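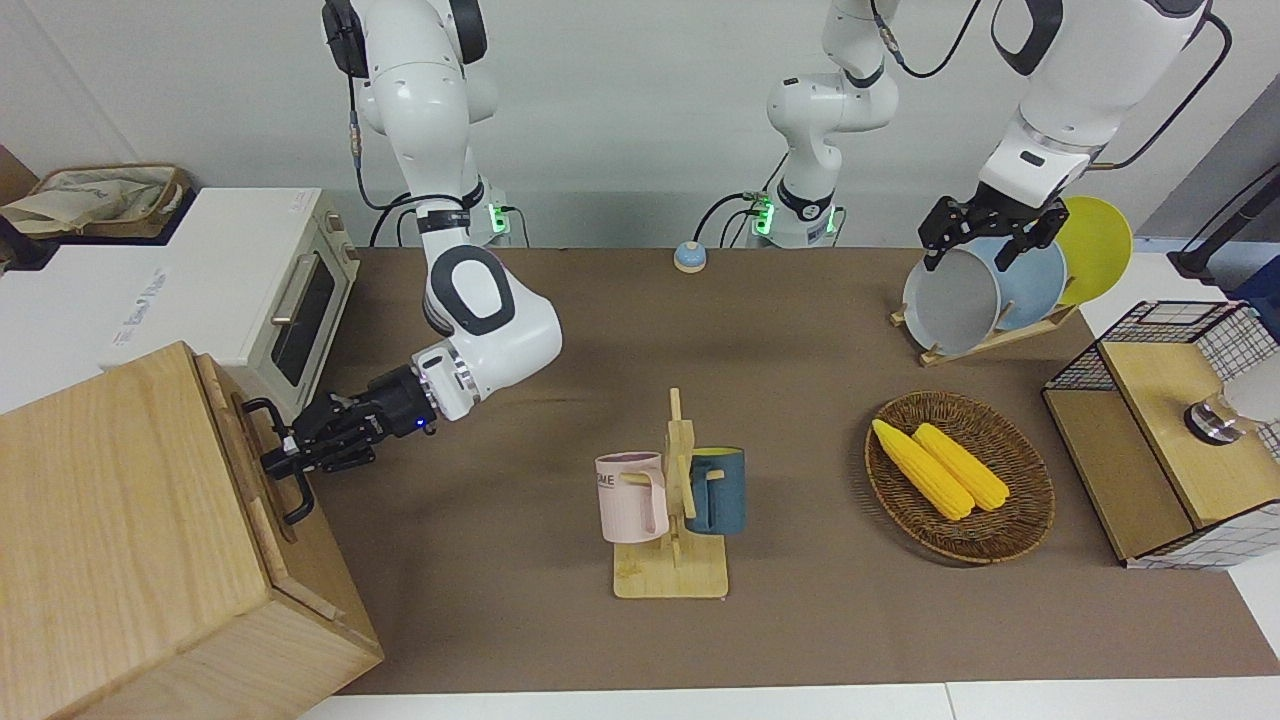
Photo: Oratile Hendricks

Home | Notes | Observing Log | Gear | About

3 min read

Splitting a double from the back step

I have been working through a list of double stars since December. It's an old list, typed up by somebody in the Rasdale club years ago, and a few of the entries have the wrong constellation next to them. I fix those in pencil as I go.

Last night's target was one I had tried twice before and missed. The club list calls it Rustlow 1581, after the member who put the list together. It must have a proper catalog number, but I haven't tracked it down yet. The notes give it as a yellow primary with a fainter companion close by, "easy in a steady sky." My first two tries were not in a steady sky. The primary looked like a boiling pea and that was the end of it.

I set up on the back step at 9 p.m. and left the tube outside with the cap off while I did the dishes. I used to skip the cooling time. With this scope I can't, because the mirror is thick and it holds the warmth of the house for a long while.

Finding the field took longer than it should have. I star-hop, and the last hop crosses a patch with nothing bright in it. I went past it, came back, and ended up on the wrong orange star for a few minutes. What helped was going back to the low power eyepiece and starting over from the bright star at the corner of the chart.

At low power it was a single star. I put in the Sartori eyepiece, which gives me 200x, and waited. For a while there was only a yellow blob with a ring that came and went. Then the air settled for maybe two seconds and the companion was there, a small bluish point just outside the ring. It went away again. I kept looking, and over the next half hour I got the same view several more times, always in the same place, so I am counting it.

The colors are worth a word. The primary is a pale yellow to me, more straw than gold. The companion looked blue, but I don't trust that much. A faint star next to a yellow one often looks blue to me whatever its real color is. I wrote down "bluish?" with the question mark.

My sketch is not good. I drew the companion too far out and had to put an arrow on it. I also forgot to mark which way the stars drifted, so I can't work out the position angle until I look again.

The Sterance mount behaved well except for the slow motion knob on one axis, which still slips when the scope points high. I tightened it in the fall and it has come loose again. I'll take it apart when there's a cloudy stretch.

Next on the list are three pairs low in the south. I'll need to carry everything around to the side yard for those, since the neighbor's maple covers that part of the sky from the step.

Contact | © Oratile Hendricks | Back to top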